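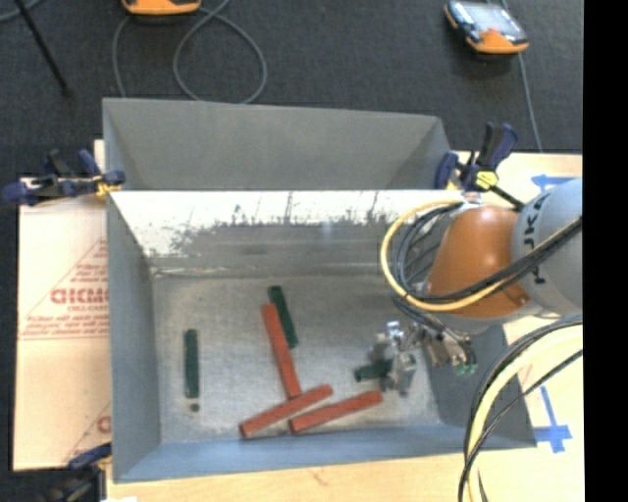
1. Bin cell, remote control demos

Session minutes, August 27, 2026. Tekitz side took notes, Prangate on the call.

Bin task first — red and green blocks, operator drives the arm by remote, gripper comes down over one block at a time. Target for this round stays 80 demos per operator. Total on disk 1213, before cleanup.

Blocks lying side by side are still the slow part. Operators hesitate, back off, come in again. Agreed: keep the hesitations in, mark them, dont re-record.

Long discussion on clamps. Prangate wants the bin bolted down. Tekitz says clamps are fine if the blue tape on the board gets checked at start of shift. Left as is until the next batch.

Cables — loop at the wrist to be looked at before anyone tries reaching into the far corners. No change to speed limit.

2. Hand guiding

Sopacua asked for the same task taught by hand, arm in free mode, so the two sets can be compared. 13 tries done in July, 6 usable. Main complaint: people push on the gripper instead of the wrist and the recorded path wobbles. Short instruction sheet needed, one page.

Not agreed whether hand-guided runs go in the same folder. Parked.

3. Odach labeling tool

Drops the last second of some runs. Fix promised, no date givn. Until then check the end of every run by eye before upload.

4. Actions

Tekitz — tape check on the start-of-shift list, cable loop
Prangate — drawing for bolted bin, with cost
Sopacua — instruction sheet for hand guiding
Both — decide on folders by mail

Layout of blocks: operator shuffles between runs, no fixed pattern. Item on second shift not reached, moves to next time.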